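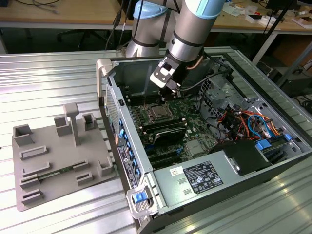 Tower on its side, panel off, socket exposed. Bench 2, Vustside.

BENCH CHECK – DESKTOP TOWERS, OPEN CASE
Site: Vustside workshop
Checked by: Iraklis Tsakiris
Date: June 21, 2026
Asset: Rikley job, tag 199

Before opening
Mains lead out, both ends – OK
Power button held in to drain – OK, did it twice
Job sheet matches tag – NO. Sheet says 122, tag says 199. Rang Rikley, 199 is right, sheet corrected in pen. Needs reprinting
Wrist strap tested – OK

Bench
Worktable stable, no rocking – OK
Ribbed top clear of loose screws – OK now. Found one down in a groove, long thread, not from this case. In the odds tin
Case lying flat, open side up – OK
Side panel stored where it wont get trodden on – it was leaning on the table leg. Moved to rack. Please stop doing this

Case, outside
Carrying handle firm – OK, grey plastic, no cracks
Release latch (blue, bottom corner) – stiff. Works. Don't force it, the bracket is plastic too
Vent holes in rear panel – some fluff, brushed out
Expansion slot latches – all close. One needs a good push
Rear port labels readable – just about
Sharp edges – drive cage has a nasty one on the inside lip. Tape on for now, file it down before it goes back

Case, inside
Processor socket – frame sits level, chip seated, no paste on the board. Keep fingers and tools off. Cover it if the case is left open over dinner
Memory slots – blown out, clips all move
Long expansion slots – clean
Wiring – loops right over the board on the drive side. Not trapped anywhere but it will be if the panel goes on as is. Needs 2 ties, reusable not the cut-off sort
Blue connectors – all pushed home, checked by hand
Standoffs and board screws – not checked, ran out of time
Battery – not checked, same

Lifting
One person OK for this size. Use the handle AND a hand under, the handle on its own is for steadying
Trolley for anything going to Grirthorpe – ours has a flat tyre, still. Reported in November

Result
PASS WITH ACTIONS. Not to be powered up untill the cage edge and cable ties are done.

Actions
File drive cage edge – me, Monday
Cable ties – order from Echevarría, box of 100, we're down to the last few
Reprint job sheet – Rikley desk
Board screws and battery – whoever has the bench next, initial here when done: ____
Trolley tyre – asking again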